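第三章　安放、首次通电与第一次发面

读到这一章的时候，您的Fludon 226发酵箱应该已经从纸箱里出来了，配件也照着第二章清点过了。如果还没有清点，请先翻回去看一眼，尤其是那只浅浅的水盘，它夹在两层泡沫之间，很容易跟着包装一起进了垃圾桶。我们每年都会收到不少信，写信的朋友语气很客气，问水盘能不能单独买。能买，配件目录在第八章，不过最好还是不要用到它。

这一章写得比较长，请不要着急。发面本来就是慢功夫，头一回用新箱子，多花一个下午把它安顿好，往后几年都会省心。您可以泡一杯茶，把说明书摊在桌上，做一步看一步。

3.1　选一个合适的位置

发酵箱喜欢安静、平稳、温度变化不大的地方。厨房台面、餐边柜、储物间的结实搁板都可以。我们的同事Magdy Benmoussa把家里那台放在走廊尽头的矮柜上，冬天夏天都没挪过窝，他的面团也一直争气。

1. 先看台面平不平。把水盘空着放上去，倒一点点水，水往哪边聚，哪边就低。箱子底部的四只脚都可以拧，逆时针是升高，顺时针是降低。

2. 箱子左右两侧各留出一个手掌的宽度，背面留出两个手掌。顶上也要留空，至少要能让箱盖完全打开，并且靠得住。

3. 确认电源线能自然垂到插座，中间没有绷紧，也没有从灶台上方经过。

4. 避开下午会晒到太阳的窗边，也避开暖气片、烤箱和冰箱的侧面。冰箱侧面摸上去常常是热的，有些朋友觉得正好借一点温，结果箱子里的感温头被弄糊涂了，读数忽高忽低。

5. 如果要放进柜子里使用，柜门在工作时必须一直开着。

注意：箱子工作时外壳微温，这是正常现象。如果某一处烫得手放不住，请立即拔下插头，等它凉透之后与售后联系，在此期间不要再通电。

警告：请勿把发酵箱放在水池边缘，也不要放在孩子伸手能拉到电源线的地方。

3.2　清洗可拆部件

新箱子内壁会有一点出厂时的气味，擦一遍、空转一次之后就散了。

1. 取出水盘、网架和滴水条。滴水条卡在箱盖内侧，两头各有一个小卡扣，先松左边，再松右边，顺序反过来也能取下来，只是会费劲一点。

2. 用温水加少许洗洁精清洗这三样东西，冲净，用软布擦干。网架可以进洗碗机，水盘和滴水条不可以。

3. 箱体内壁用拧干的湿布擦。请特别留心右后角那个小小的金属头，它就是感温头，轻轻带过就好，不要用力按，也不要用钢丝球。

4. 所有部件晾干再装回去。装滴水条时听到“嗒”的一声，就是到位了。

注意：箱体本身绝对不能泡水，也不能直接对着水龙头冲。清洁之前请务必拔下插头。

3.3　准备发酵用的容器

箱子里不附带碗。我们在设计的时候讨论过很久，后来还是觉得家家户户都有自己用惯的碗，再塞一只进去，只会让纸箱变大。您手边的陶瓷碗、玻璃碗、不锈钢盆都可以用，只要放进去之后碗口离箱盖还有一点距离，碗壁也没有贴着感温头。

不同的材质脾气不一样。陶瓷厚实，热得慢，凉得也慢，适合长时间的发酵。玻璃能看到侧面的气孔，第一次做的朋友看着心里踏实。不锈钢升温快，室温低的时候好用，夏天则要多看两眼。塑料盒也不是不行，请认清底部是否标有食品级的字样，用久了刮花的就不要再用了，划痕里容易藏面渣，洗不干净。

容器的大小，以面团涨到两倍之后仍不碰到碗口为准。这台箱子一次最多可以放用1,000克面粉和出来的面团，再多就会顶到箱盖。若是拿不准，宁可分成两碗，先后发，或者先放一碗进冰箱里等着。

碗从橱柜里拿出来，冬天常常是冰凉的。请先用温水烫一烫，倒掉，擦干，再放面团。这一步做与不做，第一个小时的差别很明显。
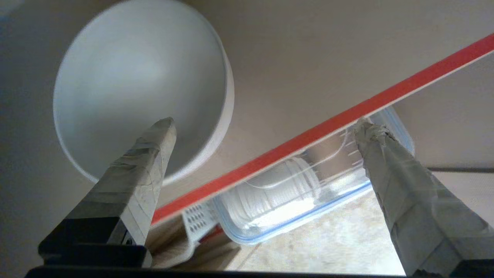

Thaís Trindade来信说，她头两回都忘了温碗，面团过了很久还是一副没睡醒的样子，她以为是酵母坏了，又加了一包，结果后半夜涨得盖子都顶起来了。她建议我们把温碗那句话印得大一点，最好再提醒大家：面团没有动静的时候，先摸一摸碗，再去怀疑酵母。

我们觉得她说得很有道理。字号没有办法单独放大，就在这里多讲几句。面团刚放进去的时候，最先和它打交道的是碗，箱子里的暖空气要慢慢地才能绕进来。碗凉，面团的底部就凉，上面开始松了，下面还紧着，切开以后气孔一层疏一层密。遇到这种情况，请不要急着调高温度，也不要加酵母。把碗取出来，坐在一盆温水里等一会儿，擦干碗底，再放回箱子里，然后给它时间。

盖碗的东西，我们推荐拧干的湿布，或者一只倒扣的盘子。保鲜膜也能用，请松松地搭着，不要绷得太紧。箱子里有水盘加湿，面团表面不太会干，可是如果您打算过夜，还是盖一下更稳妥。

3.4　第一次通电（空转）

空转的目的是让内壁的余味散掉，也让您熟悉一下几个按钮。请不要放面团，也不要放水。

1. 确认箱内是空的，网架和水盘都已经取出来，箱盖合上。

2. 插上插头。面板会亮一下，发出一声短音，然后显示箱内现在的温度。

3. 按一下“温度”键，数字开始闪动。用上下键调到您想要的数字，停手片刻，数字不再闪，就算设好了。空转时请调到最高一档。

4. 按“开始”键。风扇会转起来，声音像远处有人在翻书。有几位朋友写信问这个声音正不正常，正常的。

5. 让它转半个小时，打开厨房的窗。

6. 按住“停止”键，直到面板变暗，然后拔下插头，打开箱盖，等它自己凉下来。

注意：空转时闻到淡淡的气味属于正常现象。如果看到烟，或者闻到明显的焦味，请停止使用。

3.5　给水盘加水

1. 把水盘放进箱底的凹槽里，有刻线的一边朝外，这样加水时看得清楚。

2. 加入200毫升清水。凉开水、过滤水都好，自来水也可以，只是水质偏硬的地区，水盘上会慢慢长出一圈白色的水垢，用一点白醋泡一泡就掉了。

3. 把网架架在水盘上方，轻轻按四个角，不晃就可以了。

4. 合上箱盖之前，看一眼箱底有没有洒出来的水，有就擦掉。

请不要往水盘里加热水，也不要加香料、精油或者酒。我们知道有人想让面包带一点橙花的香气，这个心意很好，不过请把橙花水放进面团里，放在水盘里只会让风扇黏住。

如果您做的是本来就很湿的面团，或者那天又闷又潮，水可以减半。箱盖内侧结满水珠、不断往下滴的时候，说明水多了，倒掉一些就是。滴水条会把少量的水引到两侧，它的本事也就到这里，再多便管不住了。

3.6　第一次发面

我们建议第一次做一个最简单的白面团，不加糖，不加油，不加果干。这样面团有什么表现，都能看得清楚。等和箱子混熟了，再去做那些复杂的。手边没有合适方子的朋友，可以用附录里El Idrissi家庭面包房慷慨借给我们的那一份，他们店里的学徒头一天练手，揉的就是这个面团。

1. 按照方子和面，揉到表面光滑，用手指按下去会慢慢弹回来。

2. 照3.3节的办法温碗，擦干，抹上薄薄一层油，把面团收圆放进去，光滑的一面朝上。

3. 盖上湿布或盘子，把碗放在网架正中。

4. 合上箱盖，按“温度”键，设定为26度。

5. 按“时间”键，设定为两个小时。时间到了，箱子会响三声，然后继续保温，不会自己关掉，所以您不必跑着过来。

6. 按“开始”键。

7. 头一个小时，请尽量不要开盖。这话说起来容易，我们自己也总忍不住。如果一定要看，请看一眼就合上，温度会在几分钟之内回来。

8. 时间到了以后，用沾了面粉的手指在面团中央戳一个小坑。小坑慢慢回缩一点点，就是发好了。很快弹回来，说明还要再等。整团跟着往下塌，说明过了头，这时候不要懊恼，揉一揉排掉气，擀开做薄饼也很好吃。

9. 戴上隔热手套或者垫一块厚布，双手把碗端出来。碗并不很烫，可是抹过油，手也有面粉，容易打滑。

10. 按住“停止”键，直到面板变暗，再拔下插头。

注意：请不要在箱子工作时移动它。水盘里有水，一晃就会洒到加热板上。

3.7　过夜发酵

过夜发酵用的是低温，时间最长可以设到9个小时。晚上收拾完厨房把面团放进去，第二天早上起来整形，赶得上早午餐。

1. 酵母用量减到白天方子的四分之一。这一条请一定记住，忘了减，早上起来会看到一个很热闹的箱子。

2. 水盘照常加水，碗口务必盖好。

3. 按“过夜”键，面板上会出现一个小月亮，温度不需要另外设定。

4. 按“开始”键，然后安心去睡。风扇在这一档会转得更慢，隔着一扇门基本听不见。

5. 早上先看面团，再看时间。箱子只知道过了多久，面团准备好没有，还得您来判断。

夏天室温很高的夜晚，箱子只会加热，不会制冷，过夜档在这种时候帮不上太多忙，请把面团放进冰箱，早上再移到箱子里回温。

3.8　刚开始使用时常见的情况

面板不亮。请看插头有没有插到底，再换一个插座试试。如果用的是带开关的接线板，请看看开关。这听起来像废话，可是去年夏天我们上门的第一户就是这个原因，主人家还留我们吃了饭。

面板上的温度和自己的温度计对不上。差一度以内都算正常。请把温度计放在网架正中，合上箱盖，等半个小时再看。如果还是差得多，可以照着第五章的办法校正，只需要一杯温水和一点耐心。

面团表面结了一层硬皮。水盘干了，或者碗没有盖好。用湿手抹一抹表面，重新盖好，再补一点水。

面团一边高一边低。把碗转半圈，多半就匀了。每次都往同一边歪，请再检查一次箱脚。

箱子里有酸味。多半是洒出来的面糊藏在网架的焊点下面，或者滴水条没有拆下来洗。做酸面种的朋友尤其要留心，每次用完最好把滴水条也过一遍水。

风扇发出咔咔的声音。请停机，拔插头，看看有没有布角或者保鲜膜被吸到后面的格栅上。清掉以后还响，请联系售后。

3.9　每次用完以后

趁水盘还没有凉透，端出来倒掉里面的水，擦干。箱盖请开着晾一晚，第二天再合上。如果要收起来很久，请在箱子里放一张干净的厨房纸，把电源线松松地绕成一圈，用附带的布条扎好，不要紧紧缠在箱脚上。

使用中有什么疑问，可以写信给Flindenum用户服务处，信封上注明“226发酵箱”，信会交到Khadija Bouzid手里，她会一封一封地回。写信时请附上机身底部的编号，并且告诉我们您用的是什么面粉、什么碗，厨房冷不冷。写得啰嗦一点没有关系，我们爱看。

酸面种的喂养、酸奶档的使用和温度校正，请见第四章与第五章。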